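How to fold a big awkward cloth on a small table

Quick one tonight, I have to be up at 6. Shalini Garg asked how I get the big cloths flat enough to stack, so writing it down before I forget.

Works for tablecloths, throws, thin bedspreads, anything too wide for your arms. You need a table and your hands. No iron.

The pink one, still all crumpled up:

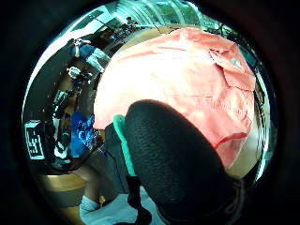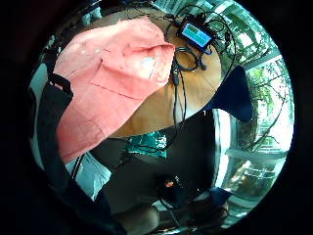
Step 1. Clear what you can off the table. Cables are the worst, they snag and you end up folding one in. Push them to the far side if you can't unplug. Wipe the top down too, crumbs get into the weave.

Step 2. Find a seam or a hem. Any one. Don't hunt for corners yet, you'll just turn the whole heap over and over and make it worse. Pinch the hem and walk your fingers along it till you hit a corner. Keep hold.

Step 3. Same again from that corner to the next one. Now you have one short side. Lay it along the edge of the table nearest you and let the rest sit in a lump behind.

Step 4. Pull the lump back toward the far edge, a bit at a time. Flat palms, middle outward. Too long for the table? Let it hang off the far side, fine – just put something heavy on the near edge so it doesnt slide. I use a full jar.

Step 5. Fold the near edge up to meet the far one. If it's hanging over, pull the hanging part up first. Seams on the inside. Smooth from the fold out to the open side, never the other way, or you push a wrinkle into the fold and it stays there.

Step 6. Turn it a quarter and fold in half again. Then thirds. Thirds fits my shelf, do halves if yours is deep.

Step 7. Press down with both forearms and count to ten. Sounds silly. Does more than you'd think on cotton, not so much on polyester.

If the edges don't line up: one corner is probably tucked under. Open the last fold only, fix it, close it agian. Don't start over.

If it's really creased: shake it out at the door first, hang it over a chair back for an hour, then go from step 2. Chenxi Hao sprays hers with water. I never bother.

Stack with the fold facing out so you can grab one without dragging the pile. Heavy ones at the bottom.

Fitted sheets are another story – will do those Thursday if I get time.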